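ホーム ＞ 研究用機器 ＞ 双腕セル ＞ Lolau 双腕作業セル

Lolau 双腕作業セル（柄替え壁・床マット対応）
販売元：Navickas 研究機器部
ページ更新：2025/11/03

概要｜Vemness法について｜結果｜構成品｜設置とお手入れ｜お問い合わせの多いこと｜ご注文

机の上に載る、小さな部屋のような双腕セルです

Lolauは、卓上型のロボットアーム二台を手前のレールに並べて取り付け、左・奥・右の三方を壁で囲った、操作学習の研究用の作業セルです。もともとは社内の実験のために組んだもので、売りものにするつもりはあまりなかったのですが、見学に来られた方から「うちの研究室にも同じものがほしい」と言っていただくことが続き、それならと図面を整え、部品を選び直し、組立説明書もきちんと書いて、こうしてページをご用意することになりました。

いちばんの特徴は、壁と床の柄をどんどん替えられることです。灰色や黒の無地の背景でデータを集めて、その部屋の中だけでよく動く方策ができてしまい、隣の部屋に持って行ったらさっぱり、という経験をお持ちの方はきっと多いと思います（私たちも長いことそうでした）。Lolauはその悩みから生まれたセルですので、見た目は少々にぎやかです。ピンク地にいちごの壁紙など、届いた箱を開けて笑ってしまう方もいらっしゃいますが、笑ったあとでぜひ使ってみてください。とてもよく働いてくれる壁紙なんです。

このページでは、製品の説明と一緒に、セルを使った収集の進め方「Vemness法」と、その手法で私たちが得た結果もお伝えします。機器だけお渡しして、あとはどうぞご自由に、というのではどうにも寂しいので、少し長くなりますがお付き合いください。

どんな作業に向いているか

両手で一つの物を支える、片手で押さえてもう片方で動かす、持ち替える、傾けて中の物を寄せる。こうした、二本の腕がお互いの都合を気にしながら進める作業を主に考えて、腕の間隔と床の広さを決めています。ベースは手前の辺に左右に離して固定し、床の中央から奥にかけてが両方の手先の出会う場所になるようにしました。

とくに好んで使っているのが、口の開いた小さな容器と、ケーブルや紐のように形の定まらない物の組み合わせです。箱の形をした物だけなら、つかむ位置を覚えてしまえば何とかなることも多いのですが、中に線材が入ったとたん、縁からはみ出したり、指に引っかかったり、傾けたときに思わぬほうへ寄ったりと、毎回少しずつ違うことが起こります。その「少しずつ違う」をたっぷり集めたいときに、双腕のセルはほんとうに頼りになります。

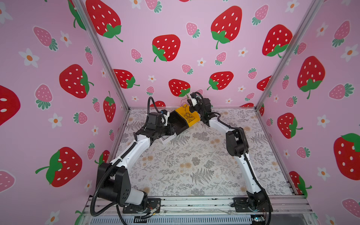

両側から支える動作で難しいのは、つかむ瞬間よりも、つかんだあとです。左が少し引けば右が引っぱられ、右が下がれば左の手首に無理がかかります。教示する人は無意識に両手で加減をしていて、その加減が記録に残っているかどうかで、あとの学習の出来がずいぶん変わってきます。Lolauに標準で付く記録ソフトLutenは、左右の関節角と指の開き、固定カメラの映像を同じ時計で記録しますので、片方の腕の動きに対してもう片方がどれだけ遅れて応じたか、あとから並べて見ることができます。地味な機能ですけれど、私たちが一日に何度も開く画面はたいていこれです。

Vemness法について

Vemness法は、Ruba JaberとNanna Bundgaardの二人が社内でまとめた、双腕作業のための収集の手順です。名前は大げさですが、やることは素朴です。背景を替える時機と、物の置き方を替える時機を、わざとずらします。

背景を変えながらデータを集めるという考え自体は、珍しいものではありません。ただ、私たちが最初にやっていた方法では、壁紙を替えるたびに容器の位置も中身も一緒に替えていました。作業の区切りがよいので、つい、まとめて片付けたくなるのですね。ところがそうすると、いちごの壁のときは容器がいつも奥寄り、別の柄のときはいつも右寄り、というような妙な結び付きがデータの中にできてしまいます。学習のほうはそれを見逃してくれません。柄を見て手を伸ばす先を決める方策が、ちゃんと育ってしまいました。

Jaberがこの癖に気付いたのは一月のことで、壁だけを替えて同じ置き方を再現してみたところ、腕がまるで違う場所へ向かったのがきっかけです。本人は記録帳に「壁を見ている。物を見ていない」とだけ書いていて、このページを作るにあたって読み返したら、その後の半年の仕事がだいたいこの一行に入っていました。

そこで手順を次のように組み直しました。

まず、ある柄の中で、容器の位置と向き、中身の種類を少しずつ動かしながら教示を重ねます。ひと区切りついたら壁を替えますが、このとき置き方は最後の状態をそのまま残します。新しい柄での最初の教示は、前の柄での最後の教示と同じ置き方になるわけです。続いて置き方をまた動かしていき、途中で床マットだけを替えます。壁と床も同時には替えません。ちょうど、しりとりのように前の条件の尻尾を次へ渡していく形になるので、社内では「しりとり収集」と呼ぶ人もいます。Bundgaardはこの呼び名をあまり気に入っていませんが、新しく入った人にはこちらのほうがすぐ通じます。

もう一つ大切にしているのが、途中の状態からの教示です。容器が立って真ん中に置かれた状態から始まる記録ばかりだと、方策は少し崩れただけで途方に暮れてしまいます。壁ぎわで傾いている、片方の手先はもう近くにあるがもう片方はまだ離れている、中の線が外へ垂れている。そういう、きれいとは言いにくい状態をはじめの姿勢として登録しておき、そこから持ち直すところを集めます。Lutenには現在の両腕の姿勢を開始点として保存するボタンがありますので、作業の流れの中で「いまのはよい崩れ方だったな」と思ったら、押しておいてください。
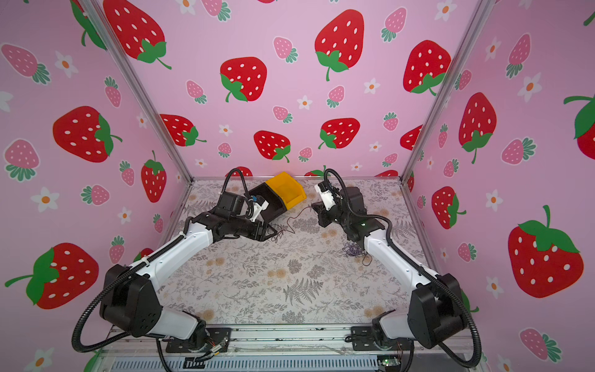 左右の手先を奥に向けた双腕と、壁の近くで傾いた容器

壁の近くの物は、正直なところ、どの研究室でも嫌われがちです。手首が壁に当たりそうで怖いですし、指を差し入れる向きも限られます。それでもVemness法では、奥の壁に近い範囲を避けずに集めることをおすすめしています。避けてしまうと、物がそこへ転がったときに誰も助けに行かない方策になるからです。セルの柱は角に立てた銀色のアルミフレームで、壁の位置が動かないように支えていますから、壁までの距離を動作の制限として登録しておけば、教示の最中も安心して腕を寄せられます。

紐やケーブルについても少しだけ。線材は軽い物ほど動きが読みにくく、指に絡むとそのまま持ち上がってしまいます。絡んだ記録を失敗として捨てるかどうかは、私たちの中でも意見が分かれました。いまは、教示者が自分で外して作業を続けられたものは残し、人の手を入れて外したものは分けて保存しています。分けておけば、あとで気が変わっても困りません。

結果

詳しい報告書はセルに同梱していますので、要点だけをお伝えします。

比較に使ったのは、合計56時間の教示記録です。半分は以前の進め方、つまり背景と置き方を同時に替える手順で集め、もう半分はVemness法で集めました。使った壁紙の柄は8種類で、どちらの手順にも同じ柄が同じだけ現れるようにしてあります。教示をした人も、学習の設定も、両方で同じです。

学習に一度も使わなかった柄で試したところ、両手で容器を支えて傾け、また床に戻すまでの成功率は、Vemness法のほうが31ポイント高くなりました。学習に使った柄の中だけで比べると、差はほとんどありません。この、見慣れた部屋では違いが出ないというところが、じつはとても大事だと思っています。社内の試験だけで済ませていたら、手順を変えた意味に気付かないまま終わっていたはずです。

うまくいかなかったことも書いておきますね。線材が容器の外に長く垂れている場合は、どちらの手順でも成功率が低いままでした。垂れた線を先に中へ戻せばよいのですが、方策はかまわず容器をつかみに行き、線ごと挟んでしまうことがあります。Bundgaardは固定カメラだけでは細い線の奥行きがつかみきれないのだろうと見ていて、Jaberは単に線を戻す教示が足りないのだと言っています。どちらの言い分ももっともに聞こえるので、いまは両方を試しているところです。進み具合は、ご購入いただいた方への便りでお知らせします。

それから、壁紙の柄の選び方にも思いがけない差がありました。細かな幾何学模様よりも、大きないちごのように輪郭のはっきりした、いかにも「物らしい」絵柄のほうが、学習の初めのうちは方策をよく迷わせます。壁の絵に手を伸ばしかける、という動きが何度も記録されました。見ているとなかなか愛嬌がありますが、そこを越えた方策は、ほかの柄に移ってもあまり動じませんでした。いちご柄を標準の構成に入れているのは、こうした経緯によるものです（担当者の趣味ではないか、とよく聞かれるのですけれど、趣味も少しは入っています）。

構成品

本体フレーム
角柱と手前のレールはアルミ製です。左・奥・右の壁板は上から差し込んで固定します。手前の下側には通気用の格子を設けてあります。

アーム取付板
黒の取付板を左右に用意しています。お手持ちのアームに合わせた穴加工も承りますので、型番をお知らせください。アームそのものは別売です。すでに二台お持ちの研究室が多いため、このようにしています。

ケーブル保護
アームに沿わせる黒い蛇腹の保護管が付きます。長さに余裕を持たせてありますので、ベースのところで一度輪を描くように回してください。ぴんと張って取り回すと、手先を奥へ伸ばしたときに引っぱられてしまいます。

壁紙と床マット
標準の壁紙はピンク地のいちご柄を含む組み合わせです。床マットは、淡い地にシダや葉をあしらった灰色系の柄が標準です。壁も床も、つや消しの仕上げのものを選んでいます。照明の映り込みが強いと、その光の位置を手がかりに使われてしまうことがあるためです。

記録ソフト Luten
左右の腕の状態と固定カメラの映像を記録します。柄と置き方の履歴が自動で残り、Vemness法の順番から外れた替え方をすると、画面の隅で控えめに知らせてくれます。控えめすぎて見落とすというお声をいただいたので、最新版では知らせの大きさを選べるようになりました。

印刷物
組立説明書、Vemness法の手引き、比較実験の報告書が入ります。手引きの余白が広いのは書き込んでいただくためです。

設置とお手入れ

セルは水平な丈夫な机に置いてください。組み立てはお二人での作業をおすすめします。とくに奥の壁板を差し込むときは、一人が柱を支え、もう一人が板を下ろすようにすると、角の溝にすっと入ります。一人でもできないことはないのですが、私は一度やって板の角をつぶしました。

壁紙の交換は、慣れればおよそ4分で済みます。両腕を手前の待機姿勢に戻し、動力を切ってから始めてください。古い壁紙は上の押さえを外して引き抜き、新しいものは奥の壁から順に入れます。左右から先に入れると、角のところで柄が浮くことがあります。

床マットは、ときどき向きを変えて使うと傷み方がそろいます。容器の縁が当たる奥寄りはどうしても擦れてきますが、多少の擦れはそのままお使いいただいてかまいません。私たちのセルのマットもだいぶくたびれていますが、データとしてはそれもまた一つの見た目の違いです。汚れは固く絞った布で軽く拭き、よく乾かしてから腕を動かしてください。

手前の格子はふさがないようにお願いします。書類や工具をちょっと立てかけておくのにちょうどよい高さなので、気を付けていないとすぐに物が集まってきます。

お問い合わせの多いこと

壁紙を自作してもよいですか、というご相談をよくいただきます。もちろんです。寸法の型紙をお渡ししていますので、お好きな柄を印刷してお使いください。ある研究室では学生さんが描いた野菜の絵を使っていて、送っていただいた壁紙の見本があまりに楽しそうだったので、こちらの試験でも使わせてもらいました。

片腕だけでも使えるか、というお尋ねには、使えますとお答えしています。ただ、レールの片側が空いた状態では、奥の反対側の隅に手先が届きにくくなります。片腕での実験が主になる場合は、取付板をレールの中ほどへ移してください。工具は六角レンチだけで足ります。

Vemness法はLolau以外のセルでもできますか、と遠慮がちに聞いてくださる方もいらっしゃいます。どうぞ遠慮なく。手順は手引きのとおりに進めていただければよく、特別な装置は要りません。壁の代わりに布を掛けて始めた研究室もあります。布のしわが毎回変わるので、これはこれで面白い違いになるようです。手引きだけをご希望の方には、電子版を無償でお送りしています。

教示の操作装置については、お使いの環境に合わせてお選びいただけます。Lutenは関節角を受け取れれば記録できますので、いまお持ちの装置をそのままつないでいただけることがほとんどです。つながるかどうか不安なときは、装置の名前と、いま使っている制御用の計算機のことを添えてご連絡ください。Bundgaardが目を通してお返事します。

ご注文

Lolauはご注文をいただいてから組み、出荷の前にフレームの直角と壁板のはまり具合を確かめています。お見積りをご希望の際は、お使いのアームの型番、設置する机の大きさ、ご希望の壁紙をお書き添えのうえ、このページのお問い合わせ欄からお送りください。どんな作業を教えたいのかも一言書いていただけると、容器や線材の見本を選んで一緒にお入れすることができます。

見学も歓迎しています。ご自身の容器や部品をお持ちくだされば、セルの中で実際に腕を動かしてみていただけます。Jaberが案内役を務めますので、お時間にはどうか余裕を見ておいてください。

関連製品：Lolau 交換用壁紙／Lolau 床マット／Luten 追加ライセンス／アーム取付板（穴加工つき）

お問い合わせ｜見学の申し込み｜手引き電子版の請求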